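Well, June came around faster than any of us were ready for, and with it the Pamden seed swap, which had its best turnout yet! We gave out 200 packets before noon (I had set aside a few of the purple beans for myself and ended up handing those over too), and I came home with dirt in my shoes and a long list of things to pass along.

First, the beds on the Draltmont side. There are 13 still open for the summer, and the fee is the same as last year. If you had one before and let it go, please don't be shy about asking for it back. Squash and late beans will still do fine if you get them in soon.
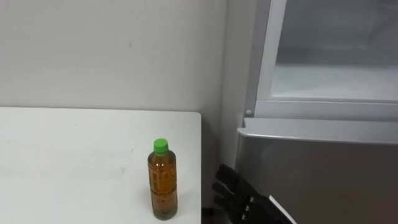
Second, watering. The Serra Street spigot is on from six in the morning until nine, and again after supper. Try to water low, down at the roots, and give the tomatoes a good long soak every few days instead of a sprinkle every evening. I was a sprinkler for years, and my tomatoes cracked every August.

Leftover seed is saved for fall, mostly lettuce, kale and a few odd radishes, and we'd love more if you have any to spare.

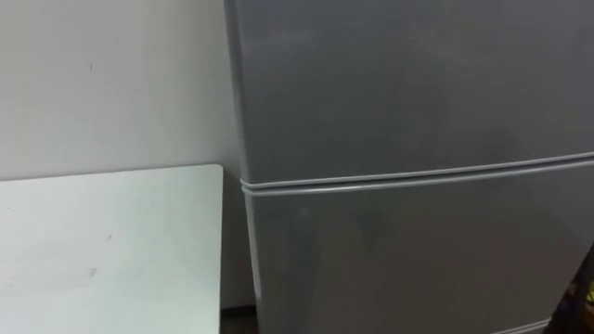
A reader over in Sinum wrote in to say that her lettuce seed won't come up at all once the nights turn warm, and that she has better luck starting it in the shade of the pole beans.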